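Capítulo 6
Nudos y empalmes de línea

Al terminar este capítulo, el lector podrá elegir el nudo adecuado para cada unión del aparejo, atarlo con línea de monofilamento o trenzada y comprobarlo antes de lanzar.

6.1 Por qué falla una línea

La mayoría de las roturas ocurren en el nudo. Una línea recta reparte la carga en toda su sección, mientras que en un nudo la línea se dobla y se aprieta contra sí misma, y ahí pierde parte de su resistencia. Esa pérdida depende del tipo de nudo, del material y del cuidado con que se ate.

En el embalse de Findcombe, Osvaldo Messina anotó durante dos temporadas las roturas de los socios de su club. Reunió 214 casos. En 43 de ellos la línea se había partido lejos del nudo, casi siempre por roce con piedras. En los demás, el fallo estaba en la unión con el anzuelo, el emerillón o el bajo de línea.

6.2 Términos básicos

Se llama chicote al extremo libre con el que se trabaja, y firme a la parte que va hacia el carrete. Una vuelta es cada giro del chicote alrededor del firme. Asentar el nudo significa tirar poco a poco de ambos extremos hasta que las vueltas queden juntas y sin cruces.

El monofilamento debe humedecerse antes de asentar el nudo, ya que la fricción lo calienta y lo debilita. La línea trenzada resbala más y necesita más vueltas: donde el monofilamento lleva cinco, la trenzada suele llevar ocho.

6.3 Orden de estudio

Empezaremos por el nudo Palomar, que es sencillo y sirve para ambos materiales. Después veremos el nudo de sangre, para unir dos líneas de grosor parecido, y el Albright, para grosores distintos. El bucle se trata al final - conviene dominar antes los otros tres.

Practique primero en casa, con una cuerda gruesa y un anzuelo sin punta. Corte el chicote a dos milímetros del nudo ya asentado y guarde los recortes para tirarlos a la basura, nunca al agua. 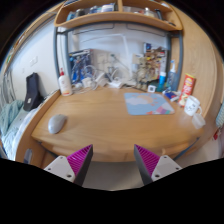
Figura 6.1. Escritorio de madera clara con un ratón de ordenador.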